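Thread about the brown cabinet, for everyone who asked after my last post. 17 Nov 2018.

1/ It came from a house clearance in Catcombe. I paid 15 pounds for it and another 11 for the van. The seller wanted it gone that morning and I had the cash on me, so there wasn't much haggling.

2/ It's wooden, brown all over, with an open shelf at the top, one wide drawer under that and a two-door cupboard at the bottom. The shelf has little spindle railings at each side. I bought it for the railings, if I'm being truthful.

3/ Cleaning the spindles took longer than the rest put together. A cloth won't go round the back of them. I used an old toothbrush and warm water with a drop of washing-up liquid, then a dry sock over one finger.

4/ Someone asked if I'd sand it. No. The cupboard doors have a nice honey-coloured grain in the panels and I'd only make a mess of it. It's had a thin coat of Ditoleo wax and that's all it's getting.

5/ The drawer was stiff when I got it. I took it right out and rubbed a candle end along the runners. Much better now, though it still catches if you pull the knob at an angle – pull it straight.

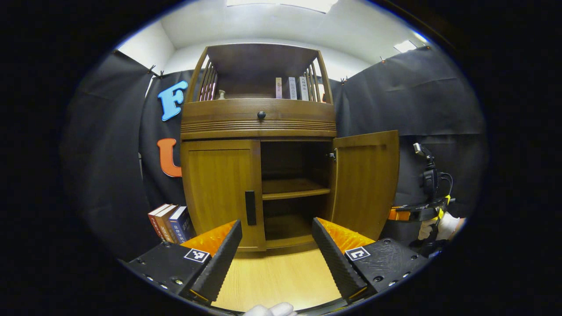
6/ I've kept the top shelf fairly bare. Three books standing up on the right and the small white figurine over on the left. I tried it with a full row of paperbacks and you couldn't see the railings properly.

7/ The cupboard is the part I haven't settled. There's one shelf across the middle, so two spaces. I was going to put the tablecloths in the top half and the board games below, but the Skundden boxes are too long to lie flat.

8/ To the person who asked about the smell – yes, a bit, mostly in the cupboard. I left the doors open for a week with a saucer of bicarb on the shelf. It's nearly gone.

9/ Handles. The cupboard ones are black and rectangular and the drawer has a round black knob. A few of you said to swap them for brass. I looked at the Aquino ones and they're lovely, but I'd be drilling new holes, so I'm leaving it alone.

10/ Next job is the carved band under the drawer. The grooves hold dust like you wouldn't believe. I'm going along it with a cocktail stick, a few inches at a time, while the radio's on.

11/ Will post again when I've decided about the board games.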